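Wiltevar Flag and Treaty Notes

Wiltevar is a small dataset of transcribed notes on colonial-era flags, land agreements and the arguments that grew up between them. It has 600 entries in 12 plain text files, and we love how much daily life shows up in them - who sewed a flag, who paid for the rope, who refused to salute!

Last updated Jun 27, 2019.

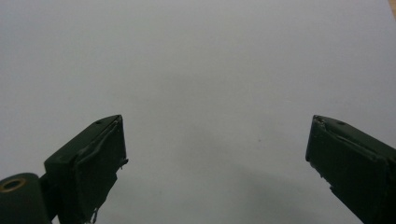
Each entry has a date field, a place field, the transcription and a notes field. Dates are kept exactly as the writer gave them, even when two letters disagree. Please don't fill in empty fields. A blank stays as bare as a plain pale gray surface, and our scripts read it as "not given". Spelling is untouched too, so search for every version of a name you can think of.

Known gaps: the Bevberg letters stop in November and pick up again up to 14 years later. File 2 has the most unclear readings, marked with square brackets.

The Tsikata index covers people and ships, and Nosten is the small script that builds it. Run Nosten again after any edit. Corrections are very welcome - send the entry number and your reading!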